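Hanging plastic grocery bags on a wall hook so they don't take over the room

Posted in Home Storage, 8/28/21

Petronella Hendricks

Okay, I need bag people. We moved into a smaller place in May and I no longer have the deep cabinet where I used to stuff every shopping bag that came into the house (I counted once before the move, mostly out of shame, and quit at 200). There's a plain white panel near the back door with carpet in front of it, and my plan is to hang the bags there on one hook and pull them off as needed for bathroom trash cans, muddy shoes, the dog, all of that.

What I can't work out is the actual hanging. If I loop the handles straight over the hook, they fall off whenever I take one. If I use a clip, the ones at the back slide down and I end up with a heap on the floor. I also don't know if I should be sorting them. The thin clear ones are useless for trash but great for wet swimsuits, and the blue ones are my favorites, so I hate digging for them.

I rent, so no big holes. I looked at one of those Rinero wall dispensers, the tube kind, but my sister has it and she says you can only get maybe half of them back out without a fight. Anyone have a setup that works on one hook? Pictures would help a lot, I'm hopeless with written directions.

Mpho Rampersad

I do the one hook thing! Been at it for a good while now, and the clip is fine, you're just asking it to hold too much at once. Mine goes hook, then clip, then a few bags gathered by the top only. I stick a bit of red tape on the wall right over the hook because the hook is tiny and I kept missing it when I had my hands full. 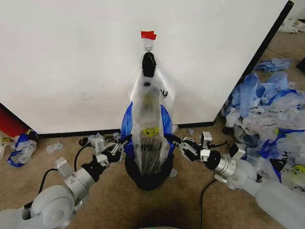 Clear bag with the smiley on the outside, blue one behind it.

Get the handles even before you clip them. I run my hand down each bag first to squash the air out, then fold the top over once, and then the clip goes on across the fold. If only one handle is caught, the bag hangs crooked and drags its neighbors down with it. Took me a lot of bags on the carpet to learn that one.

On sorting, I'd say keep it simple. Big ones at the back, small ones at the front, and the clear ones wherever, you can see through them anyway. I tried sorting by store and gave up in a day.

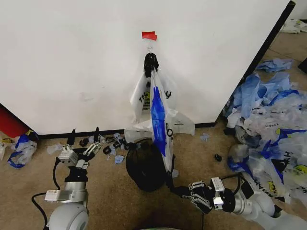

Taking one off is the part that goes wrong for most people, I think. You grab the bottom of the bag you want and yank, and the whole bunch comes with it. I like the white ones with the blue stripe for the bathroom can, so that's usually the one I'm after, and pulled down and out to the side like that it puts a lot of strain on the hook. Better to hold the clip in your other hand while you pull — or unclip the bunch, take your bag, and clip the rest back up. A black mesh basket on the floor underneath is handy too. And have a place for the spare clips, they love to hide in beige carpet and they hurt when you step on one!

As for renting, my hook is only meant for light stuff and bags weigh next to nothing, so you don't need a screw. Wipe the wall down first and let it dry overnight. I don't remember the brand on mine, the package is long gone. I've seen similar ones at Makhubela in a pack of 20 and they were cheap.

If you've really got 200 bags, though, please don't try to hang them all. I keep 5 or so up and the rest are folded flat in a shoebox in the closet. When the shoebox won't close, I take the extras to the bin at the grocery store.

One more thing, skip the clip if it bugs you. You can gather all the handles together, twist them once and drop the whole twist over the hook. Slower to take apart, but it stays put and it hangs flatter.

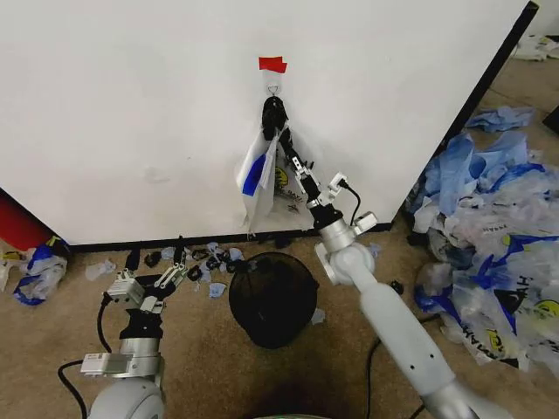 Varklow

Just buy a dispenser. I have the Studora one and it's fine, you push them in the top and pull them out the bottom. A thread on here about plastic bags got 1,200 views last year and everybody said the same thing.

Also you can fold them into little triangles. My mother-in-law does it while she watches TV, and a whole drawer's worth fits in a coffee can. I don't have the patience myself.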